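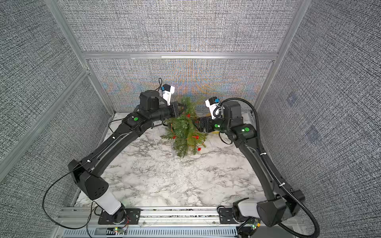

Wednesday, after lunch

Third go at the sourdough rye for the Flokum bake sale. I fed the starter at 7 and it had doubled by noon, so the new Prusov flour is livelier than I gave it credit for! Mixed 2000 g flour with 300 g starter and held back 200 g of the water — last batch spread all over the tray and I'm still scraping it off.

Dough feels tighter now, a bit sticky at the edges. Salt went in late (my fault, I was on the phone with Sikden about the missing loaf pans). If anyone is in before me tomorrow, please take the bowl out of the fridge and leave the lid on. Oven two still runs hot at the back.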